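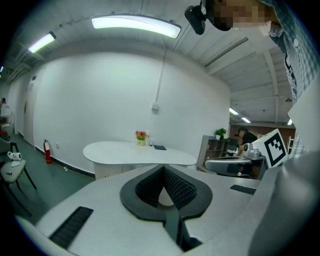 Leon Marchetti
Room Planning, Somix

About Somix

Somix plans and fits out shared work rooms. The office and the main room are in Senholm, and the furniture store is in Sernthorpe. Most of the work is for small firms and training centers that take over an older building and need a room people can use without rebuilding it.

The scope is narrow. We handle tables, wall finish, power distribution, lighting positions and clear floor space. We do not handle structural work, plumbing or heating. Where a project needs these, the client hires a contractor directly and we work from that contractor's drawings.

The Senholm room

The main room serves as a work room and as a reference for clients. It is finished in white, and the ceiling beams and ducts were left exposed. A suspended ceiling was priced and rejected: it would have lowered the room and put a panel between us and every duct joint. Painting the services white with the ceiling took longer than expected, mainly due to preparation.

Lighting is by fluorescent fixtures. Clients often ask for the fixtures to be centered on the room. We set them out from the table positions and accept that the result looks off center on plan. When a table is moved for more than one season, the fixture is reviewed.

Power and data on the large wall run on the surface. A thin white conduit drops from the ceiling to a small junction box at roughly mid-height. Surface conduit is easy to trace and easy to extend, and the wall does not have to be opened. The usual objection is appearance. With conduit, box and wall all in white, we receive few complaints after handover.

The table

The kidney-shaped table is the item visitors ask about most. It is white, like the room. The inner curve gives one person a position with the work surface on three sides. The outer curve takes people standing or seated, with no corner to divide them. For sorting, packing and assembly of small parts, the person at the inner curve can reach most of the surface without walking.

There are drawbacks. A kidney shape does not push flat against a wall. Two of them do not join into a larger table unless the second is cut as a mirror copy. Storage is poor: in the Sernthorpe store, curved tops take more rack space than rectangular ones of the same area. For document work or rows of screens we recommend rectangular tables.

The current top is the third pattern. The first had an inner curve that was too tight, and users sat back from the edge. The second corrected this but lost too much surface. The third is the one we now supply, under the product name Bite, after the piece missing from its side.

How a project runs

1. Site measure. Two of us attend. We record wall lengths, ceiling height at the beams and between them, door swings and existing outlets.
2. Floor trial. Table outlines are marked on the floor with tape and left for 12 working days. People walk the room as they normally would. Changes at this stage cost nothing.
3. Drawing set. One plan, one ceiling plan and one sheet per wall.
4. Installation. Ceiling work first, then walls, then conduit, then furniture.
5. Return visit in the first winter, to check fixings and table level.

To date, 79 rooms have gone through this process. The return visit was added after the first nine, when loose leg fixings were found at several sites.

Visits

The Senholm room can be seen by arrangement. It is a working room and may be in use during a visit. Large groups should write ahead. The Sernthorpe store is not open to visitors, except for collection of parts. The store closes for stock count in June.

Comments (4)

flatpackfern
Do you sell the Bite top without legs? We have a steel frame we would like to keep.

Somix office
Yes, tops are sold separately. Send the frame dimensions first. Most rectangular frames foul the inner curve.

northbench
We did the tape trial and moved the table twice before ordering. Worth the wait. The tape left marks on our vinyl floor though, so test a corner.

oldmill_unit4
Is the mirror-cut version the same price? Could not find it on the parts list.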